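Filtora Automation Safety, Budbridge site
@filtora_safety

1/ On October 7, 2026, one of our two-arm kitchen handling stations at Budbridge failed to stop when an operator pressed the pause control. No one was hurt. We are publishing our findings so that other sites running the same software can check their own equipment.

2/ The station sorts and moves household kitchen items on a tabletop. Both arms work at the same time, under one shared controller. The pause control is meant to hold both arms in place while keeping the grippers closed, so that nothing is dropped.

3/ When the operator pressed pause, the right arm held its position. The left arm continued its motion for 22 seconds, until the operator used the emergency stop. The emergency stop worked as designed and cut power to both arms.

4/ The operator had not reached into the work area. Our site rules require both arms to be confirmed still before anyone does so, and that rule was followed. We thank the operator for a prompt and correct response.

5/ Cause: the pause command is sent to each arm as a separate message. A software update installed at the start of the shift changed the order in which those messages are handled. If the left arm was in the middle of a grip, its message was placed in a queue and was not read until the grip task ended.

6/ The status screen made matters worse. It showed "Paused" as soon as the first arm replied. An operator relying on the screen alone would have believed that both arms had stopped.

7/ Our review was led by Saron Gebremichael, head of equipment safety. Her team went through 2,454 logged pause commands from before and after the update. The late response appeared in 9 of them, all after the update, and all while the left arm was closing on an object.

8/ The earlier cases were brief and were not reported. We accept that our log alerts should have caught them. An alert now triggers whenever the two arms do not confirm a pause together.

9/ The update has been removed from every station at Budbridge and Wisley. The station involved was returned to service after passing 100 pause tests in a row, with both arms under load. 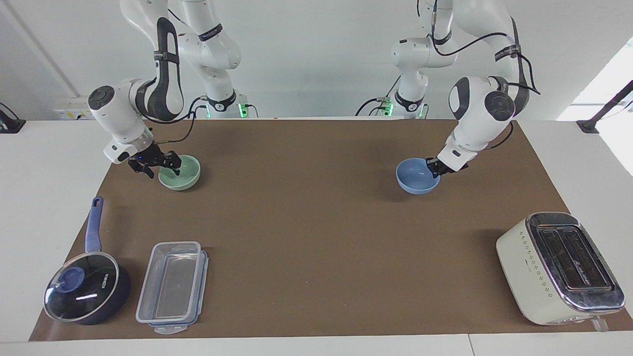 10/ Testing was carried out with each arm working at its own bowl, as the fault depended on one arm being busy when the command came in. The same test will be required before any future controller update is released to a site.

11/ Three changes are now permanent. "Paused" will appear only when both arms have confirmed. Updates will not be installed at the start of a working shift. Any difference in stopping time between arms must be reported, however short.

12/ Sites using the Bogale controller package should check which version is installed and contact us before running two-arm tasks. Until then, please use the emergency stop, and not the pause control, whenever a person needs to enter the work area.

13/ The full report will be sent to all registered sites before the end of October. Questions may be addressed to the equipment safety office by direct message.

© 2026 Filtora. All rights reserved. | Contact | Back to top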